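Sorting out the play kitchen

The play kitchen came to us in January, when my cousin Terence Fairclough moved to Jilbridge and cleared out his loft. He'd boxed the lot up in two crates that once held paint, and they sat in our back bedroom for longer than I'd like. My sister's two are coming to stay at Easter, so last week I finally went through it all.

Most of it is in good order. The cooker unit is the old Flelier one with the oven door that sticks at the top. I took the door off, rubbed the edge down with fine sandpaper and put it back, and it now shuts with a light push. The knobs are original apart from one, which Terence replaced years ago with a knob off a bedside cabinet. I've left that alone.

The food took longer. Play food gets everywhere and half of ours had ended up in the bottom of the crate with dust, bits of crayon and a great deal of sand. I tipped it into the kitchen sink with warm water and washing-up liquid, gave each piece a go with an old toothbrush and left the lot on a towel overnight. Anything hollow needs a squeeze first to see if water has got inside. If it has, stand it hole side down on a radiator for a day. I threw out a sausage and half a lettuce.

After that I wanted to decide what to keep out and what to put away. My rule is that each bit of food should have something to go in. A child with a heap of fruit and no bowl will play for five minutes, and a child with the same fruit, a bowl and a pan will play until tea. The dishes don't need to be toys, either. Real ones that are light and won't smash do very well, and they last longer.
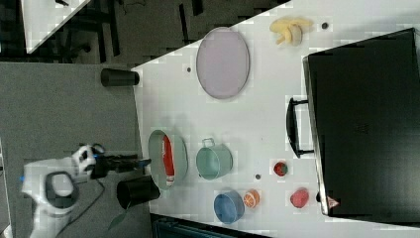

How many dishes do you need for a set of play food? A bowl, a pan and one big tray or platter are enough for two children, with a cup each so there's no arguing over drinks.

I do like a pan with a proper handle. The teal pot has a wire one, and it's the piece I'd keep if I had to give up all the rest. It goes from cooker to table, it can be carried about, and it holds a surprising amount. The blue bowl is for fruit, although I expect it will be a hat by the second afternoon. The lavender tray is the biggest thing in the set and the hardest to store, so it has to go in the crate first, flat against the side.

As for the fruit, I've kept the banana bunch, the strawberry and the orange slice. All three are easy to tell apart, and small children like naming them as they go in the pan. Bananas in bunches are better than single ones, which in my experience get used as telephones and then left in the car.

Packets are useful too. You can buy pretend ones, but an empty carton from the cupboard does just as well, taped shut at both ends. They don't last long once they've been stood on, and then you put them in the recycling and tape up another.

For storage I looked at the McIver drawer units, which are well made but too deep. Everything small sinks to the bottom and the child empties the whole drawer to get at one strawberry. I went for two shallow boxes from Burance instead, one for food and one for dishes - no lids, as lids get lost. They slide under the spare bed with a bit of room to spare.

Barry Pilkington from next door has offered to make a little shelf to go above the cooker. He measured up at 9 in the morning, before I'd had my toast, and wants to use an offcut of pine he's had in the shed. I've asked him to keep the corners rounded and to fix it low enough for a three-year-old.

Still to do: a new hinge for the cupboard door, and something for the floor, as the boards in there are cold to sit on. I've got an old rug in mind if it comes up clean.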